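Wood table feels tacky every time it gets humid, do I have to strip it?

Asked by Arnis, in May

Hi all! We have a big wood table in our shared workroom in Vudcombe and the top goes kind of tacky whenever the weather turns muggy. Paper sticks to it, sleeves stick to it, my forearms stick to it. I've been wiping it with an oil soap for about 6 months and I think I'm making things worse? I don't know what finish is on it — we got it secondhand and the seller just shrugged. People sit at it all day so I can't put it out of action for a week.

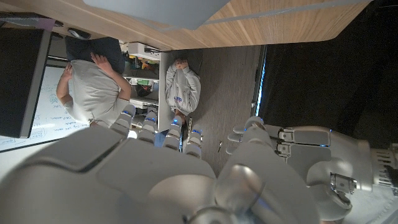 Someone sitting down in the workroom.

Is there anything I can try before I get out the sander? I really don't want to sand that much table.

Edit: adding one more. I couldn't tell you the species, sorry! 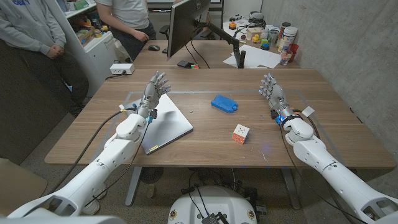

The table, medium-brown top with the grain showing.

2 answers

Carvalho
Stop with the oil soap! I did exactly the same thing to my mom's sideboard and it was just years of soap and hand grease sitting on top of a perfectly good finish. Get some mineral spirits on a soft rag, open the windows, and do one small patch near a corner. If the rag comes up brown and the patch feels smooth once it's dry, keep going over the whole top. Change rags a lot, and lay the used ones out flat outside to dry, don't ball them up in the trash. I did mine in an evening and we ate off it the next night.

If the patch is still gummy then the finish itself has gone soft, and yeah — you're probably stripping it. Sorry. You'd use a gel stripper first and only sand lightly after, so it's less awful than it sounds.

Odach
Just put a tablecloth on it lol. Or run a dehumidifier, ours helped a bit with the sticky drawers.

Comment from Arnis: Tried the corner and the rag was disgusting!! Doing the rest this evening, thank you Carvalho.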